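Redmont Street Supper Club
Minutes of the planning meeting, 22 August 2026

2 min read
12 comments

Present: Lucie Dufour (chair), Raghavendra Kartha (minutes), four members. Apologies from two.

1. Last minutes
Approved with one correction. The hall deposit was $200, paid in March.

2. Money
The balance stands at $3769. The oven repair came to $677 and has been paid. Lucie asked that receipts be handed in the same week from now on. Agreed.

3. Fall suppers
The noodle night will go first, then the soup night. Raghavendra has a quote from Campos for rice, noodles and broth. Delivery is free if we order before noon. Members preferred Campos to Kurex, whose last order came short of bowls.

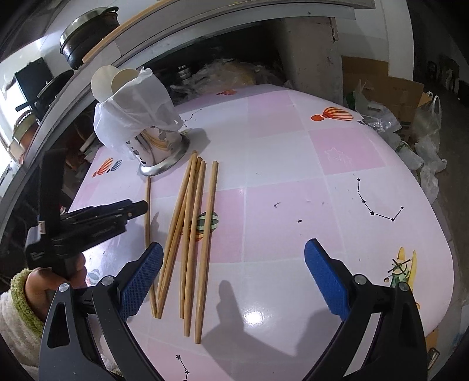
Ticket price was discussed at length. One member wanted to keep it at $12. Another felt children should pay half. Agreed to keep $12 for adults and let children under five in free. Half price for older children was put to a vote and carried.

4. Hall
Skorkholm Hall has changed its closing time to 10 p.m. Cleanup has to start by 9. Lucie will ask if we can leave the folding chairs there overnight. The side door still sticks.

5. Other business
The sign-up sheet needs a column for allergies. Raghavendra to redo it and send it out.

Next meeting: after the noodle night, same place. Closed at 8:40 p.m.

Shared 3 times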